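Drument bathroom tasks, teleop catch-up, October

Present: Callum Baird (chair), Struan Galbraith, Cor Claeys, Julián Manzano
Apologies: Archie Nisbet (at Trindska, back for the next one)
Notes: Struan. Typed as we went, shout if I've got you wrong.

Started 2.10 pm, ten minutes late, Cor finishing a run.

1. Last minutes

Agreed. One correction from Julián: he did not say the gripper pads were "fine", he said they were fine for the kitchen tasks. Noted.

Carried over: labelling guide still not signed off. Callum has read half. Will read other half.

2. Where we are on episodes

Target for the bathroom set is 2000 accepted episodes. We stand at 1213 accepted. Recorded a good few more than that but the rejects from the first fortnight are heavy, mostly bad starts and operators stopping too early.

Of the accepted ones, 558 are shelf tasks (take one thing down, put it on the counter, or the other way round). Rest is counter and sink work, very little round the toilet.

Callum asked if the balance matters. Cor says yes, the last policy trained on the lot reaches for the shelf when told to do nearly anything. Julián thinks that is partly the instruction text, too many begin with "take the". Both probably right. No more shelf episodes until the others catch up, apart from the retakes under item 4.

Mundberg want a first delivery at 1000 clean episodes. We have enough on paper but not after the second review, which Archie was doing before he went away. Callum to ask him for his list tonight, not wait till he's back.

3. How we drive it

Long one this. Main points.

Julián and Cor drive differently and you can see it in the data. Julián moves one arm, stops, moves the other. Cor uses both at once and is quicker but clips things. New operators copy whoever trained them.

Callum wants one house style. Cor objected, says variety is useful and a policy fed on one style falls over the first time it's a bit off. Julián agreed on variety in the path but not in the ending. An episode should end the same way every time: object let go, gripper open, arm clear of the counter, count of two, stop.

Agreed: free choice on the approach, fixed ending. Struan to write it on one side of A4. No longer.

Idle arm. At the moment it goes wherever the operator's spare hand drifts. Cor scrolled through some of his own and the left wanders up and down for no reason, which the policy then learns lovingly. Agreed the idle arm is parked with the gripper open before the start is called, and stays parked unless the task needs it. If your hand gets tired, end the episode, rest, begin again. Don't rest mid-run.

Pauses. Anything over three seconds with no movement gets cut or rejected, currently depends who is reviewing. Julián would rather reject. Cor would rather trim. Callum: trim if it's before first contact, reject if it's after. Carried. 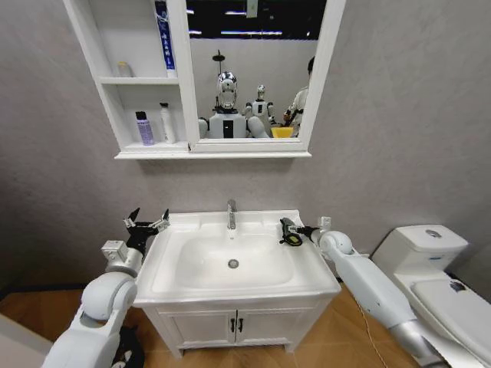 Delay on the controls came up again. Cor says it's worse after lunch. Struan said everything is worse after lunch. Cor has asked for it to be measured and that's fair, so Struan will log it morning and afternoon for a week and bring the numbers. Until then nobody changes any settings on the base station, incl. Cor.

Hand guiding. Drummond still keen on physically moving the arms for some of the tasks instead of remote. Julián tried it for the tap lever. Contact is much nicer, you feel the lever give. But the person's own arms end up in the head view and half the episode is sleeve. Could be used for the wrist views only. Callum not against it as a small seperate set, not mixed in with the main one. Julián to do a short batch and we look at it together before anyone asks for more.

4. Mirror

Julián raised. Anything done facing the cabinet has the mirror in it, so the robot gets itself, whoever is standing behind, and whatever else is in the room. Three problems as he sees them:

People in view who haven't signed the form. Everybody on the floor has now signed except visitors. Visitors to be kept out of the mirror side while the light is on. Callum will tell reception, again.

Operator position. The model may be picking up on where the operator stands. Cor tested by standing elsewhere and thought the reach got sloppier, but he only ran it a handful of times and wouldn't swear to it. Needs doing properly.

Reflected objects. One bad case where the policy went towards the reflection. Only the once that we know of.

Options discussed: cover the mirror, blur it after, or leave it and vary what's behind. Covering it is quick but real bathrooms have mirrors and Mundberg asked for a realistic room. Blurring costs review time we haven't got. Agreed to leave it uncovered and vary it: operator changes place every ten episodes, kit moved about between blocks. A small batch of shelf retakes with this done, so we can compare with the old ones. Cor to plan the blocks.

5. Objects and reset

Reset sheet is not being followed. Things go back on the shelf near enough where they were, which means they're always in near enough the same place. Either put them exactly (for the repeat tests) or move them on purpose (for everything else). Near enough is the worst of both.

Tall things tip when the gripper comes in from the side. Cor now comes in slightly from above with fingers wide and closes late. Works for him. Julián finds the wrist runs out of travel if you do that at the lower shelf and prefers to back off and turn first. Both go in the training notes as options.

Spray cans: grip low, away from the cap. Any can used on the rig should be empty. Struan to check all of ours are, and mark the bottoms.

Handheld stuff. Grip slips on smooth handles. Julián back to his point about the pads (see item 1). Softer pads are on order through Drummond, no date. Tape in the meantime was suggested and turned down, it changes how the thing looks. Operators to set handheld objects down before moving the arm any distance, and not drag along the counter edge.

Cables. Need to be out of the base's way before driving, whole floor, both sides. Goes on the start checklist as its own line as it keeps being forgotten.

6. Operators

Two new starters next month. Proposal from Callum: first morning watching, first afternoon on the practise rig, nothing recorded until one of us has sat with them for ten clean endings. Cor wanted twenty. Settled on ten in a row, a bad one puts you back to nought.

Sessions capped at forty minutes on the controls then swap. Julián has been doing well over. Told off. He says the swap takes too long because the headset straps need redone for every head. Struan to see about a second headset.

7. AOB

Cor: file names from the second week have the wrong task code. He can fix with a script but wants a backup taken first. Struan to do the backup before he goes home.

Julián: could failed attempts where the operator recovers be kept? E.g. drops it, picks it up again, finishes. General feeling yes, they're some of the most useful ones, but tag them. Tag to be "recovered". Reviewers have been binning them, please stop.

Callum: Trindska have asked to watch a session. Fine, after the first delivery.

Actions

Callum: rest of labelling guide. Archie's review list. Reception re visitors.
Struan: one page on endings. Delay log, am and pm. Check and mark cans. Cable line on checklist. Second headset. Backup tonight.
Cor: block plan for mirror retakes. Proper test on operator position. Script for the task codes, after backup.
Julián: short hand-guided batch, tap lever only. Both approach methods into trainng notes.
Archie: second review list to Callum.

Finished 3.25 pm. Next one same time, same room, Archie to take notes.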